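Section 5: Folding the Cloths and Loading the Basket

Before you begin

This section covers the plain cloths in the Olton household linen set and the basket they live in. If you have already folded your cloths in a way that makes you happy, you may skip to Section 6, though you will be back when the lid of the Trirkance cabinet won't close.

You will need:
One flat surface, cleared of whatever you normally keep on it
The cloths, clean and completely dry
The open-topped basket
2 hands, or the equivalent

CAUTION: Do not fold a damp cloth. It will look fine for a day and then introduce itself by smell.

5.1 Finding a corner

1. Drop the cloth on the surface. Do not attempt to place it neatly. It has no interest in your plans at this stage.

2. Look for a corner. A soft, brushed cloth hides its corners inside its own folds, and the first one you find will usually be a crease pretending to be a corner. A real corner has two edges running away from it. A crease has opinions and no edges.

3. Pinch the corner and lift slowly. Most of the cloth should hang below your grip under its own weight, and the larger folds will begin to drop out by themselves.
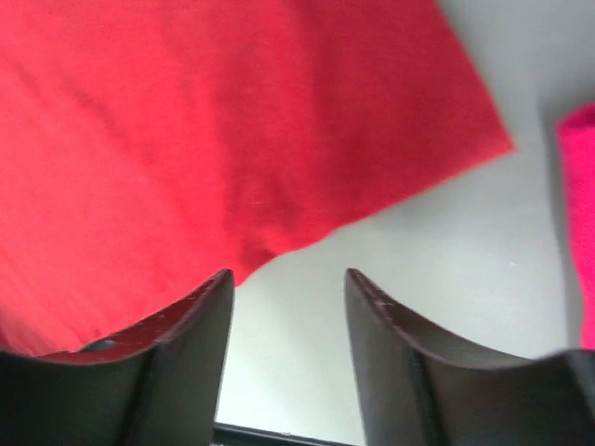 4. Run your other hand along the edge until you reach the next corner. Stay on the edge. If you find yourself in the middle of the fabric, you have wandered off, and the quickest cure is to go back to step 1 and pretend this was your first try.

5. Hold both corners and lower the cloth to the surface, far edge first. Drawing it slightly toward you as it lands takes out the ripples.

NOTE: Some fraying along a cut edge is normal in the Olton cloths. Trim stray threads with scissors. Pulling on them works too, in the sense that you will soon have a smaller cloth.

5.2 Folding

1. Smooth the cloth from the center outward with a flat palm. Stop when it is nearly flat. Perfectly flat is available only in the catalog.

2. Bring the near edge up to meet the far edge. Line up the corners and let the middle look after itself.

3. Smooth again, once.

4. Fold left over right. Left-handed users may fold right over left, provided everyone in the house agrees to do the same. Mixed stacks lean, and then they fall.

5. Check the size against the floor of the basket. If the folded cloth is wider than the basket, fold it once more. If it is much smaller, you have picked up a napkin.

CAUTION: Do not iron the folds in. Earlier printings of this guide suggested it, and we have heard from enough of you.

5.3 Setting up the basket

1. Empty the basket and turn it over a trash can. The slots in the bottom let air through, and they are also fond of crumbs, pins and the small paper tags from the dry cleaner.

2. Wipe the rim and the inside with a barely wet rag. Let it dry.

3. Put the basket at a back corner of your work surface, on whichever side you don't favor. You want it within reach but out of the way of your elbows. Customers who put it in the middle report a lot of folding on top of the basket.

4. Leave the rest of the surface clear. Spread one cloth at a time and keep the others somewhere else entirely, such as the Tolar side shelf or a patient chair.

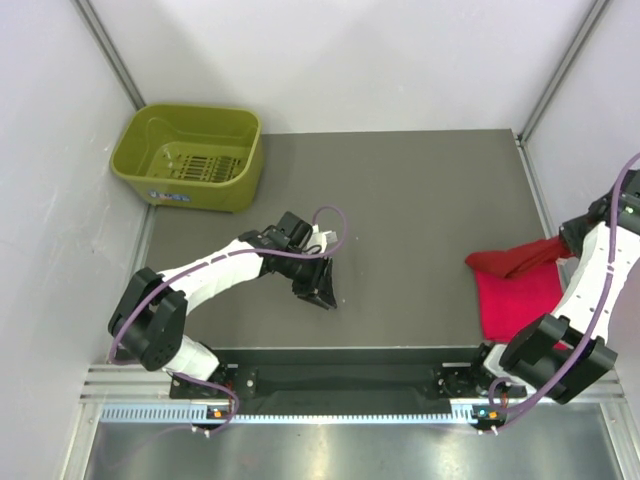 5. Load the first folded cloth flat, with its thickest fold facing you. Load the rest the same way. When you want one later, you can take hold of the fold and slide out a single cloth without bringing its relatives along.

6. Stop loading at the rim. The basket will hold more, and the cabinet will not.

NOTE: If you have the Eide divider, fit it before loading. It can be fitted afterward by anyone with a free afternoon.

5.4 If things go wrong

The cloth won't lie flat. It may have been stored in a ball. Shake it out twice, spread it again, and leave it under its own weight while you do something else.

The corners don't meet. Check that you are holding neighbors. Opposite corners give you a triangle, and the triangle does not stack.

The stack slides when the basket is lifted. Take out the top cloth and see whether it is facing the wrong way. Turn it and reload.

There is one cloth left over. Use it to wipe down the surface, then wash it and start again at 5.1.

Continue to Section 6, Fitting the Basket in the Cabinet.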